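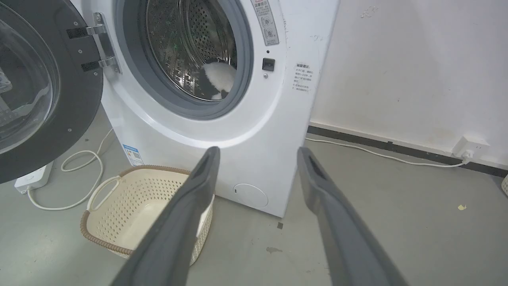 Speaker Notes: Household Water Use and the Rultby Rate Review
Prepared for Shahnaz Sivakumar, Office of Customer Programs
Friday, May 20, 2022

Opening
Good morning. On behalf of the Rultby Water Department, thank you for attending. I will speak on the new rate structure and on the help available to households that may find it difficult. My colleague Nilmini Begum will take billing questions after the second section.

Slide 2: Why rates are under review
The present rates were set before the Ater pumping station was rebuilt. The cost of that work is now part of the department's annual budget and must be recovered over the life of the station.
(Pause. Residents of the Ater district may wish to comment on the road closures. Refer them to Cletus Zamora, who is at the side table.)

Slide 3: The proposed structure
Each household will pay a fixed service charge and a charge for the water it uses. The first 800 cubic feet in a billing period will be charged at the lower rate. Use above that level will be charged at the standard rate. Apartment buildings with a single meter will be assessed by the number of occupied units.
Do not quote dollar amounts. The figures on the handout remain subject to approval.

Slide 4: Where household water goes
Toilets, showers and laundry make up most indoor use in the homes we serve. Residents are asked to run full loads where possible and to check supply hoses for leaks at least once a year. A toilet that runs through the night can move a household into the higher rate without any change in its habits. Dye tablets for leak testing are available at the front desk.

Slide 5: Assistance
The Khan Fund offers a bill credit to qualifying households. Applications are accepted in person at 555 Tromar Street or by mail. Renters may apply if the water account is in their name. Processing takes five weeks, and service will not be shut off while an application is pending.
(Chenxi Qin has printed forms in large type.)

Questions
Please limit each speaker to two minutes. Questions on sewer charges should be directed to Nevzat Akyol. Written comments will be accepted until the council votes in October.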